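Fitting the Armrests on Your Tindlow Chair

Take your time with this part, and do keep the little bag of screws in a bowl where they can't roll under the sofa (ask me how I know!). Plan on 20 minutes for the pair.

1. Hold the armrest bracket against the side of the seat and start each screw by hand, just a few turns.
2. Once they have all caught, tighten them a little at a time, going back and forth between them.
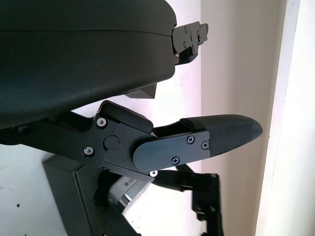
3. Folding the arm comes next, and it should feel smooth and easy. Keep your fingers well clear of the flat plates as they move. The round black pivot cap in the middle of the hinge stays put, so please don't pry at it. If the mesh-topped pad wobbles, snug up the screws in its cover plate; you'll want both a Phillips driver and a hex key.

Caution: Never lift the chair by its armrests.

Note: Check every screw again after 2 weeks of sitting.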